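Minutes of the Storage and Fittings Meeting
Lekolport Workshop, Ofori Room
July 29, 2022

1. Opening

The chair opened the meeting and noted that a quorum was present. The minutes of the May meeting were approved with one correction: under item 4, "shelf liners" was changed to "drawer liners."

2. Small storage units

The meeting reviewed the white boxes and the drawer cabinet now in use on the black worktable. Members agreed that plain white should remain the standard finish, as it shows up well against the dark surface.

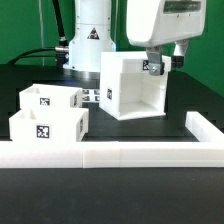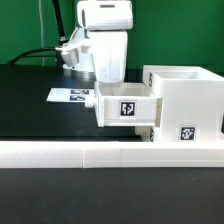
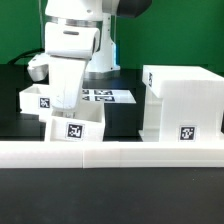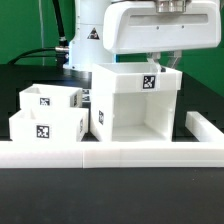

Discussion turned to layout. It was suggested that open-top boxes be reserved for items handled every day, and that drawers be used for spare parts and printed cards. One member asked that drawers be given larger handles - the present ones were said to be awkward for people wearing gloves. The design group will report on this at the next meeting.

The meeting also considered whether boxes should be labeled on the front or on the rim. No agreement was reached and the matter was carried over.

3. Purchasing

A quotation from Vustorance for replacement shelving was received in the amount of $581, delivery included. A second quotation, from Nomance, arrived after the agenda had gone out and was not discussed. It was resolved to hold the order until both could be compared. Delivery from either firm is expected to take around five weeks.

4. Worktable and floor

Members were reminded that the worktable is to be wiped with a dry cloth only. Cleaning spray had been used on two occasions and had left streaks. A notice will be posted by the sink.

The request for a second cupboard in the hallway was declined - the fire exit must be kept clear.

5. Other business

The key to the supply closet has been missing since May. Three new copies will be cut and signed for at the front desk.

The meeting closed at 5:00 p.m. Items for the next agenda are to reach the office seven days in advance.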